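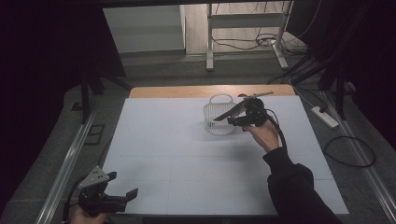
Station 2, right gripper with utensil over basket.

Pre-session check, handheld gripper demos - Sinaga task set
July 20, 2026. Checked by Neusa Prado

Cable, right gripper: OK. Runs along sleeve, leave it that way
Cable, left gripper: OK
Mounting plate screws: retightened one
Finger pads: worn, swap before next batch
Table panels: seams flat, OK
Power strip: on carpet right of table. OK but keep feet clear
Floor cables by white stand: FAIL - tangled, tape down
Curtains: OK

Comments: 1,041 demos kept since June, 33 thrown out for tracking loss. Policy traned on these drops the utensil less than the Dinier baseline, 12 trials each. Too few, dont quote it yet. Rerun after pad swap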